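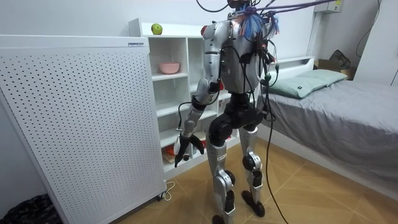
Eating out when the money's gone: tips for the household purse

Our town, Darkbridge, has lost two cafés and a shoe shop since November, and yet there's still a queue on the pavement outside Koren at eight in the evening. Times are hard, apparently, but the dumplings are good. If you can't bear to give up restaurants altogether, a few habits have kept us solvent.

Go at lunch. The kitchen is the same, the portions are nearly the same, and the bill is a different animal.

Share a starter between 2 and order tap water without looking sorry about it. The waiter has seen worse.

Keep a jar. Ours gets whatever we would have spent on takeaway coffee, and when it reaches 300 we're allowed somewhere with tablecloths. (We tried 500 once. By then we'd forgotten how to use the cutlery.)

Ask for the leftovers. Rice should go in the fridge as soon as you're home and be eaten the next day, fried hard with an egg. Bread goes in the freezer, sliced.

Copy the dish you miss most. I can now make a passable version of Kjærgaard's onion soup – the trick is an hour on a low heat and not answering the telephone.

Check the closing date on gift vouchers, and spend them early. I have one left for a bistro that is now a shop selling phone covers, and they wouldn't take it.

Tip properly all the same. Economise on the pudding.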